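Notas del ponente: dilatación térmica y control dimensional en piezas mecanizadas
Sesión técnica, Divport, 20 de noviembre de 2023 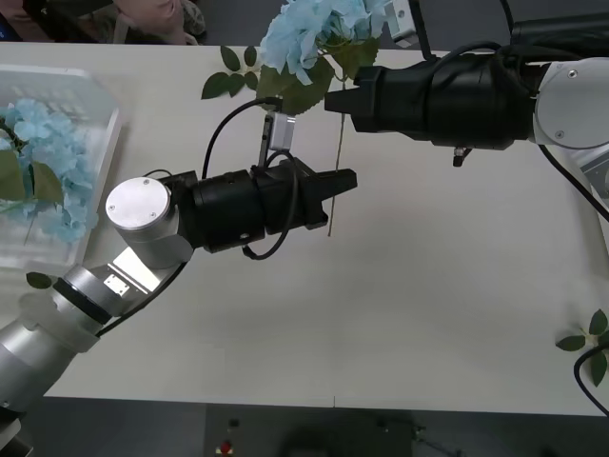 Bestska escribió, al recibir el resumen de la charla, que en su taller miden a la temperatura que haya y que hasta ahora las piezas han montado. Empezar por ahí. Responder que montan mientras la tolerancia es ancha y mientras pieza e instrumento son del mismo material.

Diapositiva 2. Temperatura de referencia
Recordar los 20 °C. Toda cota de un plano se entiende a esa temperatura salvo indicación expresa. No detenerse en la historia de la norma.
Preguntar a la sala quién anota la temperatura de la pieza en el parte de medida. Anotar la del aire no equivale.

Diapositiva 3. Cálculo básico
Incremento de longitud = coeficiente × longitud × diferencia de temperatura.
Coeficiente del aluminio: 23 micras por metro y grado. Acero: 11,5.
Caso de pizarra: barra de aluminio de 375 mm, medida a 28 °C. Diferencia de ocho grados, alargamiento de 69 micras. Escribirlo despacio, con unidades – la mitad de los errores en el taller vienen de mezclar metros y milímetros.
Misma barra en acero: 34,5 micras.

Diapositiva 4. Pieza e instrumento
Si el calibre es de acero y la pieza también, y ambos están a la misma temperatura, los errores se compensan casi por completo. Con pieza de aluminio no. En el caso anterior queda una diferencia de 34,5 micras que el operario no ve.
Insistir en «a la misma temperatura». Una pieza recién salida de máquina no lo está.

Diapositiva 5. Serie de Uven
Lote de 3.000 soportes de aluminio, mecanizados en marzo. Rechazo en recepción por cota larga corta. En origen se midió en caliente, a pie de máquina; en destino, en sala climatizada.
Las dos medidas eran correctas. Faltaba la temperatura en ambos informes.
Corrección aplicada: reposo de 2 horas sobre mármol antes de medir y termómetro de contacto en cada puesto. El tiempo de reposo se fijó por ensayo para esa masa y esa geometría, no trasladarlo a otras piezas.

Diapositiva 6. Fuentes de calor habituales
Mano del operario. Iluminación cercana. Taladrina a temperatura distinta de la sala. Sol directo por la tarde.
En la sala de Mathebula el gradiente entre suelo y techo era de unos 13 grados antes de mover la impulsión de aire. Mostrar la gráfica solo si hay tiempo.

Diapositiva 7. Incertidumbre
La compensación por cálculo no elimina el error: el coeficiente de catálogo también tiene su margen – un 5 % es un valor prudente si no hay certificado del material. Para los 69 micras de antes, eso supone 3,45 micras.
Con tolerancias por debajo de 10 micras, climatizar. Por encima, normalmente basta con calcular y registrar.

Turno de preguntas
Previsible: fundición y plásticos. Para plásticos, remitir a la ficha del fabricante y advertir de la absorción de humedad.
Dejar la tabla de coeficientes proyectada hasta que se vacíe la sala.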